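Storage of Stemware at the Nosbridge House

Over the winter the question of glassware was reviewed in this household. The dining cabinet had been given over to the Kandard dinner service, and its upper shelf, 35 inches wide, could no longer accommodate tall glasses safely. Two had been chipped by the cabinet door before April.

It was therefore decided that the champagne flutes should be kept in the open, on a gold-colored wire stand. The clear plastic flutes were selected for everyday use. The crystal set remains boxed in the hall closet and is brought out for family anniversaries only.

The following practice has been adopted. Flutes are washed by hand in lukewarm water, dried with a lint-free cloth and returned to the stand the same evening. The scrollwork is dusted with a soft brush. Abrasive cleaners are not used on the marble.

Readers with similar arrangements are invited to write in.

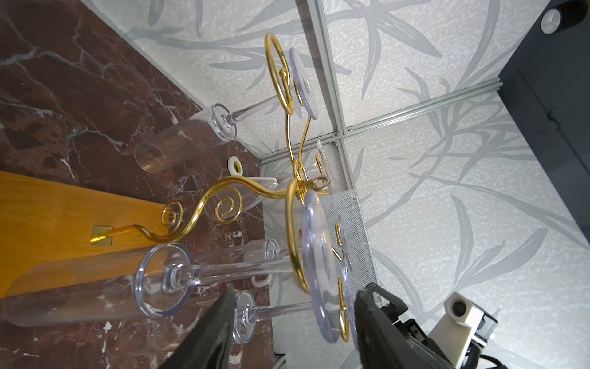

Houda Filali writes that she dries hers upside down on a folded towel for over 3 hours before putting them away, and that the cloth always left streaks.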